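Gustwood Guest Laundry — monthly safety check, July
Building: Landalell, ground floor

1. Fire door closes by itself: OK. It needs about 14 seconds, a little slow but the latch is catching.

2. Emergency light: OK. Tested for 90 minutes, stayed on until the end.

3. Extinguisher: NOT OK. The pin is in place, but the service label is not readable anymore. Dhillon is asked for a new label.

4. Walkway clear and floor free of small litter: OK after cleaning. Please pick up wrappings the same day, also the very small pieces.
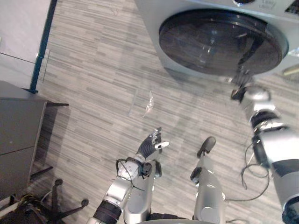 5. Water hoses and valves: OK. One valve is hard to turn and I could close it only with two hands. Please grease it before the next check.

6. Dryer lint filters: PARTLY. Two filters were full. The list on the wall says to clean after each use, but the letters are too small — I suggest to print it again.

7. Ventilation (Climar unit): OK. Hour counter shows 1,419. Filter change is still open from last month.

Open points to be closed within 30 days: 3, 5, 6, 7.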